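Two arms and a washing-up sponge: an evening with Mimoza Krasniqi

November 3, 2023

I'd been promised tea and a robot, and I got both, although the tea came second. Mimoza Krasniqi has built a pair of arms she calls Plandar, and they live over a wooden table she also uses for everything else. "It's 80 per cent bolts and 20 per cent swearing," she told me, before I'd even got my coat off!

She started in March with a single arm and a budget of 700 euros (long gone, she says, and please don't ask about the cables). The table is meant to be awkward: a sponge, a blue funnel, a deep baking pan, all things that squash or slide or shine.
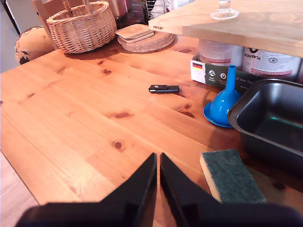
Nikola Spahić reckons the fingers are still too stiff, and that she ought to try softer tips before touching any more of the code. She's heard this from him before. "He's right about the tips," she said, "but I'd only just got these ones lined up."

The glassware is what she really wanted to talk about. Clear things are horrible for a machine to find, and she's fond of her glasses, so every approach is slow. I asked if she'd had breakages and she went off to put the kettle on.
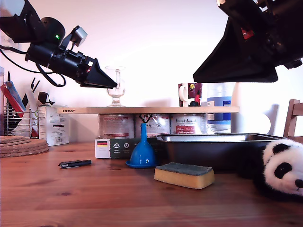 Left arm beside the wine glass, with the board resting on three tins.

The board comes from IKEA and gives her a second height to work at. "Everyone practises flat," she said. "My cupboards aren't flat." Then she got me to try steering, and I was dreadful, all elbows and far too quick,

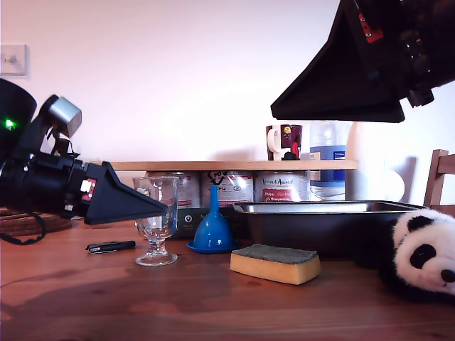

and she was very kind about it, which made it worse. Her trick is to stop short of the thing you want, breathe out, and only then go down to it. She keeps a notebook of every attempt, and the last entry was number 954, with "too greedy" written next to it.

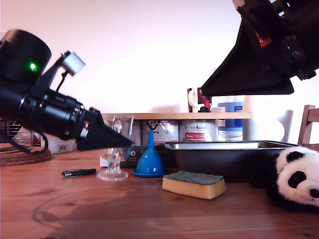 Grisancombe Home Robotics Club

I asked what comes next. New fingertips, probably (Nikola will be unbearable), and then a go at drying up. "Give me five good lifts in a row and I'll be happy," she said, and poured the tea herself.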